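4. Setting Up the Shot Clock and Scoreboard Link

Read section 3 (Console Power and Battery) before starting. The procedure applies to the Dullen courtside console with one main scoreboard and two shot clock units. Allow 30 minutes for a first installation.

4.1 Pairing the units

1. Switch off the main scoreboard at the wall. Leave the console on.
2. Press and hold LINK on the console until the display reads PAIR.
3. Switch on the shot clock at the home end. Wait for a double tone.
4. Repeat step 3 for the visitors' end.
5. Switch on the main scoreboard. The period indicator flashes, then holds steady.
6. Press LINK once to save.

Note: If the double tone is not heard within 50 seconds, switch the shot clock off and return to step 2. Do not press RESET, as this clears the stored team names and foul limits. 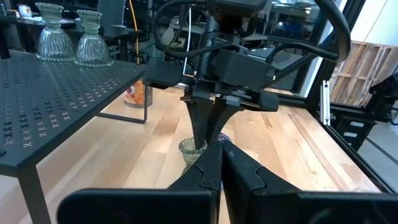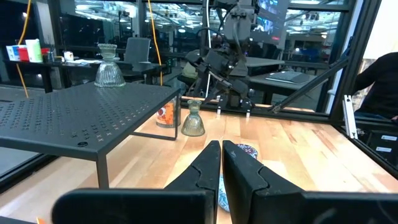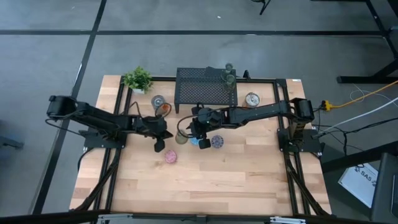

4.2 Setting the shot clock

1. From the main menu, select RULES, then CLOCK.
2. Enter the full possession value for your competition and press OK.
3. Enter the offensive rebound value. Where the competition has no separate value, enter the full possession value again.
4. Set HORN to AUTO for games or MANUAL for training.
5. Start the game clock and let the shot clock run to zero. Both end units must sound together.

Caution: The horn is loud at close range. Keep players and officials clear of the end units during step 5.

4.3 Channel conflicts

Centres with more than one court must use a different channel for each console. The factory setting is channel 23. To change it, select SYSTEM, then CHANNEL, and repeat the whole of 4.1. Changing the channel on the console alone will drop both shot clocks.

Note: Consoles supplied with the older Munteanu receiver do not show the CHANNEL item. Set the channel with the rotary switch behind the battery cover.

4.4 Event log

The console stores about 3,000 events, including fouls, time-outs and clock corrections. Export the log to a USB stick before the memory is full. The oldest entries are overwritten without warning.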